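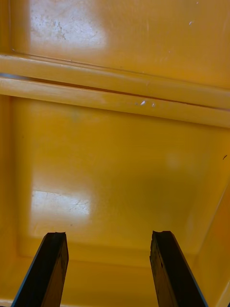
Unit 6 — Evaluating a bin picking kit
Course handout, read before lab

Instructor: Sharada Menon
Kit under review: Drekine pick kit, sold through Surnberg

What this unit is for

By now you can jog an arm and write a basic pick routine. Unit 6 is about a different job: somebody hands you a kit and a brochure and asks if the shop should buy it. You write two pages. The two pages get read by a person who will not read a third.

We use the Drekine because the department has it on a trial and because the brochure is a pretty good example of brochures.

What you get in the kit

Two-finger parallel gripper, electric. Wrist camera with bracket. Controller box. License for the picking software, one seat. Cables (the long one is the good one, the short one pulls on the connector at full reach). Bins not included, any bin you like, see below.

Not in the kit: arm, stand, light, spare finger pads. Price the spares separately. Students forget this every year and the cost per pick comes out too nice.

What the brochure says

— up to 300 picks per hour
— sets up in 60 minutes
— "works with your existing bins"
— no special lighting

Take each one and ask what would have to be true. 300 per hour is one pick every 12 seconds, all hour, no misses, no bin change. Is that with the bin full? Half full? Last part in the corner? Brochure doesn't say. The word "up to" is doing a lot of work there.

60 minutes for setup: starting from what? Arm already bolted down, mount already fitted, software already installed? Write down your own start point and your own stop point before you touch anything. Two groups that both report "setup time" with different start points have reported nothing we can compare.

Bins

Shiny plastic is the hard case. Overhead light comes back as a pale patch and the camera has no detail inside it except what's on the surface, scratches and dust mostly. The software may call a glare patch a part. It may also call a real part glare and skip it. Those are two seperate errors, log them separately.

Things to look at on any bin before you run:

Floor. Flat or ribbed? Recessed? A step near the wall changes how low the fingers can go.
Walls. Straight or sloped. Sloped walls eat space at the bottom, so the fingers can clear at the top and touch at the floor.
Finish. Matte or glossy. Old bins have wear, new bins have more shine.
Color. Strong color is fine if the parts are a different one.

Run an empty bin first. Always. The right answer is zero detections, and if you get anything else you've learned something before moving a single part. Do it with the room lights on, then with the lights half off, then with somebody standing in the way of the lamp.

Fingers and reach

Wrist camera sees its own fingers. Normal. The software masks them out, but the mask is set at install for one opening width. Change the opening and the mask may be off. Check it at full open and at nearly closed.

Also the arm shades the bin as it comes down. What looked fine from high up gets darker close in. The kit takes its final picture at the low position (you can change this in settings, second tab), so test at that height.

Corners: place one part in each corner, one at a time, try ten picks each. Write down misses and wall contacts. A pick that succeeds while rubbing the wall still counts as a contact. Finger wear is a running cost and it goes in the report.

Numbers from the Maluleke trial

Maluleke is a small packing shop, they ran the same kit on one shift in January and let us use the log. 1714 attempts. The log gives attempts and nothing on how full the bin was, so don't work out a rate by fill level from it, there isn't one in there. What you can use it for: how a log should look, and what you wish they had written down. List at least three missing columns. That is question one of the writeup.

Comparing with Prollness

Prollness sells a suction kit for the same kind of job. We dont have one in the lab. You may use their data sheet but label it as data sheet, never in the same table column as something you measured. Suction on flat parts, fingers on everything else is the usual rule, and it's an ok rule. Mesh, open castings, dusty cardboard — suction struggles. Thin flat parts lying flush on a floor — fingers struggle.

Support and terms

Read the service page as well. Who answers, what hours, does a software update cost extra after year one. Surnberg quotes 15 working days for a replacement gripper. Ask yourself what the shop does for three weeks. If the answer is "buys two grippers" then the kit price is the price with two grippers.

Lab procedure, short version

1. E-stop check. Both people, out loud.
2. Empty bin, three light conditions, record detections.
3. Mask check, two openings.
4. Corner test.
5. Mixed bin, 60 attempts, no restarts. If it faults, log the fault, clear it, carry on, the clock keeps running.
6. Wipe the fingers, look at the pads, note any marks and where.

Hands out of the bin whenever the arm is powered. This includes reaching in for "just one" part.

Writeup

Two pages max. First line is your recomendation: buy, don't buy, or buy if. "Buy if" needs the condition in the same sentence. Then your measured numbers, then the brochure claims next to them, then costs with spares. Raw log attached, doesn't count toward pages.

Bring the log sheet on paper. The lab printer is still down.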